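Lindalance Store Ordering – Set-up Guide
Section 4: Setting up automatic reordering

Reading time: 5 minutes
Print this page | E-mail this page

Updated February 6, 2019

Automatic reordering tells the warehouse what your store needs before someone finds the bare shelf. It will do this faithfully, every night, using whatever numbers you give it. Please give it good ones.

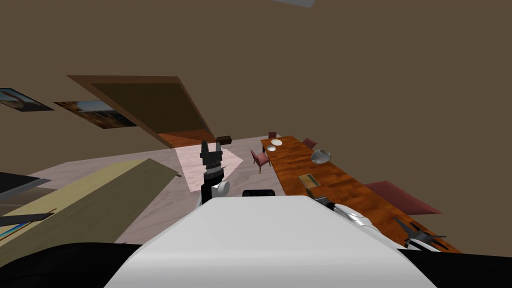
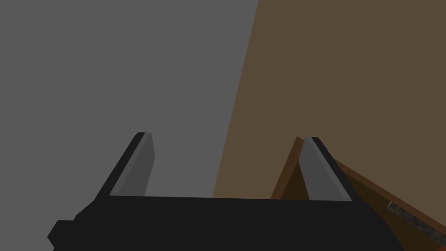

Computer-rendered views, both with a black gripper.

You will need a manager login, your store number and the latest delivery timetable. Allow an hour for a small grocery store, or an afternoon if your stockroom is organized by memory.

4.1 Enter your store details

1. Log in and open Ordering, then Store Profile.
2. Type your store number. The sample store in the training module is 2119. Do not use 2119. The sample store has all the canned peaches it can handle.
3. Choose your supplying warehouse, either Zusa or Ignacio. Stores served by both should choose the one that brings dairy.
4. Enter your delivery days and the cut-off time for each.
5. Press Save, and wait for the green bar before leaving the page.

Note: The cut-off is warehouse time. If your store is in another time zone, do the arithmetic now.

4.2 Set minimum and maximum stock

6. Open Ordering, then Shelf Limits, and pick a department. Start with dry goods, where mistakes keep longer.
7. For each item, enter the minimum (the level that triggers an order) and the maximum (the most you want in the building).
8. Check the unit beside each box. "EA" means single items and "CS" means cases.
9. Repeat for the other departments. Leave produce until you have read Section 6.

CAUTION: Mixing up EA and CS is the most popular error in this guide. A maximum of 28 jars of mustard is a sensible shelf. A maximum of 28 cases is a relationship. Kenneth Policarpio on the support desk can cancel an order before cut-off, but after that it is your mustard.

4.3 Load your opening counts

10. Count the department with the doors closed, or as early as you can stand.
11. Export the counts from your Enix handheld and choose Import Counts. Each file can hold up to 500 lines. Split anything longer.
12. Review the lines marked in yellow. These are counts that differ sharply from the old record. Sometimes the old record was wrong. Sometimes a pallet is behind the door.
13. Correct or accept each yellow line, then press Post.

Note: Negative counts will be rejected. We are aware that the old system allowed them, and that some stores had grown attached.

4.4 Run in trial mode

14. Switch Auto Order to Trial. The system now builds a nightly order but sends nothing.
15. Each morning, compare the trial order with the one you would have placed yourself.
16. Adjust the limits on anything that looks odd – seasonal items especially. January limits left in place will not get you through a long weekend in May.
17. When you have had a full week without surprises, switch Auto Order to Live.

CAUTION: While you are in Trial, you still have to place your own orders. The shelves do not know it is a trial.

If the Live button is grey, a department has unposted counts. Go back to step 13. If it is still grey, e-mail Consolacion Macapagal in Store Systems with your store number and the department name.

Related items
Section 3: Users, logins and who gets the manager password
Section 5: Supplier substitutions
Section 6: Produce, bakery and other things that wilt
Reading your short-delivery report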